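Facilities Help Desk – Gratville Site
Posted in December by the Facilities Desk

Ticket 124: Tabletop items, storage and surface care
Status: Open
Priority: Normal

The desk received a request concerning the small wooden table and the items kept on it. The requester reports that bowls are being returned to the wrong shelf at the end of the day, and that the green bin is often used for items that should be stored elsewhere.

The red-orange bowl is at the front left of the table, the purple bowl is toward the back, and the green bin occupies the back left corner. A small dark brown item is on the wood near the purple bowl.
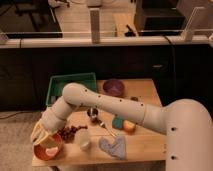 Purnetti replied at 4 p.m. that the bowls had been stacked inside the bin twice in the past month, and asked whether a separate shelf could be labeled for them.

The desk has approved the label. Until it is in place, bowls are to be stored singly – the bin is reserved for small parts. Loose items found on the tabletop should be handed in at the front counter. The surface may be wiped with a damp cloth only.

This ticket will be reviewed once the label has been fitted.

Contact the Facilities Desk, extension 80 | © Gratville | Back to top

Recent tickets
Shelf labels, Tukance room
Replacement bin lids
Table leveling, Petrenko room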